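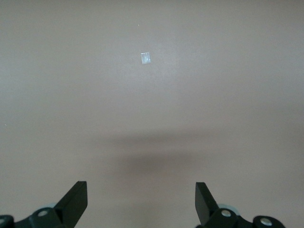

## Is clear stuff really clear?

People say you can see right through clear plastic. Can you? If that were completely true, you would never find a little square of it on a plain tabletop. You'd put your hand down and be surprised.

But you do find it. The small, pale square on that smooth beige surface is easy enough to spot, and it even looks a bit silvery. It could be a piece of tape, or a thin film, or a tiny plastic tile. I can't tell which just by looking, and I don't think you should believe anyone who says they can.

## So why does it show up?

Light hits the square and most of it goes through. Some of it bounces off the top, like a ball off a sidewalk. A shiny surface bounces light mostly in one direction, and if your eye is in the right spot, you get a bright streak. Move your head and the streak moves too, or disappears.

A dull surface (grown-ups call it **matte**) sends light off in all directions. That gives you a soft, even color with no sharp sparkle. Put something glossy on something matte and the glossy thing gives itself away.

Many clear things are also not as clear as the package says. The word for "lets light through but looks a little cloudy" is **translucent**. Wax paper is translucent. A clean window is much closer to **transparent**, but you can still see your own face in it at night, so even a window is cheating a bit.

## "A plain table is all one color"

I don't believe this one either. Look at the beige again. It's paler and grayer in the middle, and pinker down in the lower corners. There's a blurry dark shadow across it, too. Shadows get blurry edges when the light is coming from a wide area, or from several places.

Your brain knows all this and tells you "beige" anyway, to save time.

## Check it yourself

Don't take my word for it. You need clear tape, a dull place mat or a sheet of brown paper, and a flashlight.

1. Stick down a piece of tape as long as your thumbnail is wide.
2. Turn off the big light. Hold the flashlight straight above the tape and look.
3. Now hold it low, off to one side, and look again from the other side.
4. Put your hand close to the paper, then lift it slowly. Watch the edge of its shadow.

Which way made the tape easiest to find? I say low and sideways. Ajith Iyengar, who is 12 and lives in Tierney, tried it and says straight above worked better on his paper. We still disagree.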